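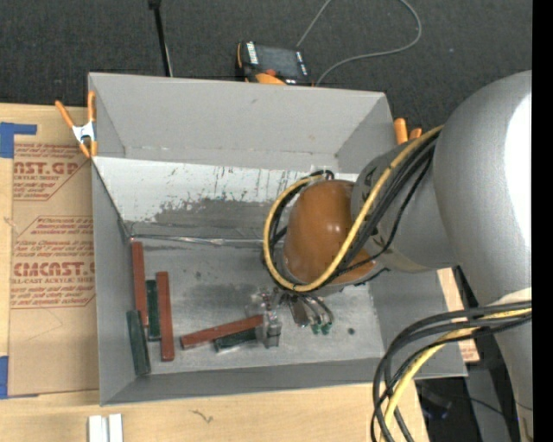

写真提供:Lutfa Bhattacharjee(Sinen 作業セル)

件名:Re: [cell-practice] ビンピッキング記録手順 第3稿への意見(4.2、5.1、6節)
日付:8月

各位

Bhattacharjee です。第3稿の取りまとめ、お疲れさまです。4.2、5.1、6節について意見を送ります。引用は該当箇所だけ残しました。

> 4.2 ビンの固定
> ビンは作業面に対して動かないように固定すること。固定の方法は
> 各拠点の判断に任せる。ただし、固定具がアームの可動範囲に入ら
> ないこと。

最後の一文は、このままでは守れない拠点が多いと思います。Sinen のセルでは、ビンの縁をオレンジ色のスプリングクランプで挟んでいます。クランプのハンドルは縁より高く突き出ます。右上側のものはアームのケーブルのすぐ脇に来ます。可動範囲という語をロボットの仕様上の到達範囲と読むと、縁に付ける固定具はすべて違反です。プログラムで実際に使う領域と読むなら、ケーブルの膨らみをどこまで含めるかを決める必要があります。

次の文案を提案します。

「固定具は、当該作業で用いる全姿勢において、アーム、グリッパおよび外装ケーブルの掃引領域の外に置くこと。掃引領域は、ケーブルの最大たわみを含めて求める。固定具の取り付け位置を変えた場合は、低速で全姿勢を再確認し、記録票に残す。」

ケーブルを明記したのには理由があります。手首まわりに外装ケーブルを回している構成では、干渉の相手はリンクよりケーブルになりがちです。当方のセルも、黄色と黒のケーブルが前腕から手首ハウジングの上を大きく回って戻る取り回しです。モデル上の干渉チェックにはこの弧が入っていません。チェックを通った姿勢でも、クランプのハンドルにケーブルが掛かる可能性は残ります。当方では、手首の旋回を片側に制限した上で、ケーブルの弧を包む円筒を干渉モデルに追加しました。円筒の半径は実測の最大値に余裕を加えて決めます。余裕の値を規定に書き込むかどうかは、他拠点の取り回しを聞いてから決めたいところです。

> 5.1 初期配置
> 対象物はビン内に無作為に配置すること。重なりの有無は問わない。

「無作為」の定義がありません。人の手で散らした配置は偏ります。当方で木製ブロック六本(赤茶三、濃緑三)を使った記録を見直したところ、左手前寄りに集まった配置が目立ちました。傾斜壁のビンでは、壁に沿って長手方向が揃ったブロックと、底の中央寄りで互いに重なったブロックとで、把持の難しさがまったく違います。これを同じ「無作為」でまとめると、拠点間の成功率を比べられません。

見直しの対象は1,378試行、このうち初期配置の画像から重なりの有無を判定できたものは300試行でした。残りは、アームがビンの上に入った状態で最初の画像が記録されていたため、判定から外しています。アームの下にあるブロックは輪郭が切れるので、配置の分類には使えません。判定できた300試行のうち、少なくとも一組が重なっていたものが193試行です。この比率に意味があるとは主張しません。散らし方は作業者ごとに違い、記録もしていませんでした。規定がなければこういうデータになる、という報告として読んでください。

5.1 は次の三項に分けることを提案します。

5.1.1 初期配置の画像は、アームをビンの上方投影から退避させた状態で撮影する。退避姿勢は拠点ごとに一つ定め、記録票に関節角を記載する。

5.1.2 散布の方法を記録する。容器からの投下、手による配置、前試行の残置の別を必須項目とする。手による配置の場合は作業者の識別番号を付す。

5.1.3 配置を次の区分で記録する。
 a 壁接触なし、重なりなし
 b 壁接触あり、重なりなし
 c 壁接触なし、重なりあり
 d 壁接触あり、重なりあり
区分は試行単位とし、一つでも該当する対象物があれば「あり」とする。

より細かい区分(接触本数、交差角など)も試しましたが、二人で独立に付けたときの一致が悪く、やめました。四区分なら説明書一枚で済みます。

> 6 作業面および背景
> 作業面は単色、無反射とし、文字や模様のないものが望ましい。

「望ましい」のままでよいと考えますが、実情に合わせた補足が必要です。当方のビンの下には、アクリル板の印刷が入った茶色の段ボールを敷いています。赤い文字で「CMCAST」などと大きく刷られたものです。文字は固定カメラの画角に入ります。ビンの中も無地とは言えません。底の中央には濃い灰色の大きな汚れがあり、奥の壁の下半分には塗料のような飛沫の跡が付いています。

色で対象物を抽出する手法の場合、赤い印字は赤茶のブロックと、底の暗い汚れは濃緑のブロックと混同されるおそれがあります。対策は二つあります。一つは処理領域をビンの内側に限ること、もう一つは空のビンの参照画像を撮っておくことです。前者では底の汚れに対処できないので、後者を必須にすべきです。次の文を追加してください。

「各記録セッションの開始前に、対象物のない状態でビン内部を撮影し、参照画像として保存する。セッション中にビン、敷物またはカメラを動かした場合は再撮影する。」

汚れの清掃を義務づける案が以前出ていましたが、反対です。セッションの途中で拭くと、前後で背景が変わります。清掃するならセッションの間に行い、参照画像を撮り直す。これで足ります。

ビンの位置を示すテープについても一言。青い養生テープを使っている拠点は、色と幅を記録票に書いてください。剥がして貼り直すとずれるので、原点の基準には使わないこと。基準はビンの縁の二点をロボット座標で測った値とし、テープは目視の補助にとどめる旨を、6節か付録に入れたいと思います。

> 付録B 指先
> 指先パッドの材質と交換時期を記載すること。

内容に異論はありません。交換時期は日数でなく把持回数で書くよう統一してください。稼働率が拠点で違うため、日数では比較になりません。当方のパッドは緑色の小型のもので、色はブロックの濃緑に近く、上から見ると先端の位置が分かりにくい姿勢があります。パッドの色も記載項目に加えることを提案します。

未決の点は次のとおりです。

・ケーブル包絡の余裕値(Calletti と Bromico の現行値を知りたい)
・区分 b と d で、壁接触を画像だけから判定してよいか
・参照画像の枚数。当方は16枚の平均を使用。一枚でよいという意見があれば根拠も併せて
・Fakir の記録票様式に、散布方法の欄を追加できるか

4.2 の修正文は次稿に入れていただければ、当方のセルで先に運用します。5.1 の区分は、少なくとも二拠点で試してから確定するのがよいと考えます。試行に参加できる拠点は、このスレッドに返信してください。記録票の改訂案は別便で送ります。

Lutfa Bhattacharjee
Sinen 作業セル担当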